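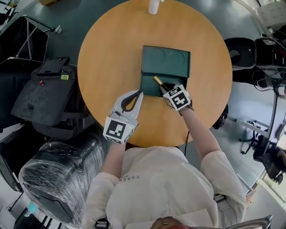
Skimstead hobby room — progress report to the Istel fund
March 20, 2023

Short one this time, sorry, writing this between deliveries. Headings follow the form you sent, except the last bit, which didn't fit anywhere.

Where we are

Sorting and repacking of the donated craft and stationery stock is past the halfway mark. Target in the bid was 295 kits ready to lend by the end of April. We have 80 fully packed, labelled and on the shelves. Another lot sorted but not boxed. Looks low against the target, I know — the first weeks went on sorting, and the boxing goes much quicker.

Pens and markers: done, apart from late arrivals. Each one tried on scrap paper, dried-out ones thrown, the rest go into a box with a lid so they stop rolling off things.
Paints: half done. Small bottles only, the big ones are being decanted or given to the school.
Wool and fabric: not started. Still in sacks.
Scissors, glue, rulers: sorted, waiting for boxes.

The boxes

Changed from what was in the bid. The clear ones we costed had lids that cracked at the corner, 2 went on the first day. Leitão had hinged boxes in dark green, sturdier, lid stays attached. Bit dearer per box but we don't lose lids, and lost lids were the main complaint from borrowers last year. The overspend is covered by what we saved on labels (printing our own now).

One drawback, you can't see in without opening. So label on the front and on the short end, both, every time. A batch went out with only the end labelled and people were pulling out half the shelf to find the markers. Fixed.

The room

Round table has been a success. Old trestles have gone to the hall. With the round one you can reach the middle from any side and the box being packed sits there, loose things come in from the edge, finished box goes off to the shelf. Clear the top before starting a new type of kit, otherwise glue ends up in with the pens. We have had that.

Floor wipes clean, good, as there has been paint on it. Shelving from Flullia went up in two visits instead of one, second visit was for a missing bracket. No extra charge. Top shelf is too high for most people so only spare empties up there.

Heating in the room still poor before mid morning. Not in your grant, mentioning it only because it shortens the packing session.

Spend

Boxes — over, see above.
Shelving — on budget.
Labels and printing — under.
Table — on budget, delivery included.
Consumables (wipes, bags, tape) — slightly over, mostly tape.

Full sheet with receipts is attached separatly. One receipt for tape is missing, the shop is sending a copy.

Problems

Donations arrive mixed. People are kind and bring a whole drawer in a carrier bag, then half the session goes on batteries, buttons and old keys. We have put up a notice asking for one kind of thing per bag. Some effect, not a lot.

Storage between sorting and boxing. Had the sorted trays on the floor by the door and they got kicked over, whole tray of felt tips to do again. Trays now go on the low shelf. Should of done that at the start.

Borrowing records are still on paper. The spreadsheet exists but is behind. Will catch up before the kits go out in any number, otherwise we won't know what came back short.

Next, up to end of April

Finish boxing scissors, glue and rulers first, they're ready.
Paints after that.
Wool and fabric last, and if time is tight we would like to hold these over and count them in the second stage. Please say if this is a problem for the fund.
4 test loans to local groups, to see what comes back missing or broken, then adjust what goes in each kit.
Contents list taped inside every lid. Draft wording done, needs to be bigger print.

Something we need from you

Can the unspent part of the labels line be moved formally to boxes? We have treated it as agreed from the phone call but would rather have it in writing. Also whether your logo has to go on every box or if one on the shelf end is enough — one on the shelf would save us an evening.

Next report at the end of April as planned, with the loan figures.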